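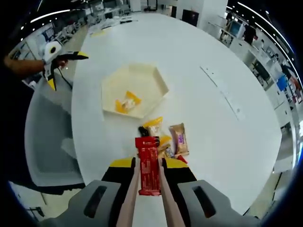
A red snack packet, with more snacks on the table.

How to keep snacks fresh in a humid flat?
Posted in February by Said Ragab

Hello all. I live in Unholm near the water and my kitchen is very humid in summer. Biscuits and crackers go soft in 3 days after I open them. I fold the wrapper and put a peg on it, but the result is the same. Is there a good way that doesn't cost much? I don't have space for a big container.

Drovby
A peg leaves small gaps at the corners. Put the whole wrapper inside a jar with a rubber seal, the kind for jam, and keep it far from the kettle and the stove. My crackers stay crisp for two weeks like this. If they are already soft, lay them on a tray in the oven at a low heat for 4 minutes and let them cool completely before you close the jar. Warm crackers make steam inside and then you must start again. Please don't keep biscuits and bread in one jar, the bread gives its moisture to the biscuits.

Mac Suibhne
just buy smaller packs mate

Geson
I agree with the jar. A spoon of dry rice in a little cloth bag also helps, but change it every month. The fridge didn't work for me, my biscuits had the flavour of onion.

Related
Ants in the pantry, again
Best colour of lid for labelling jars
Can I freeze crackers?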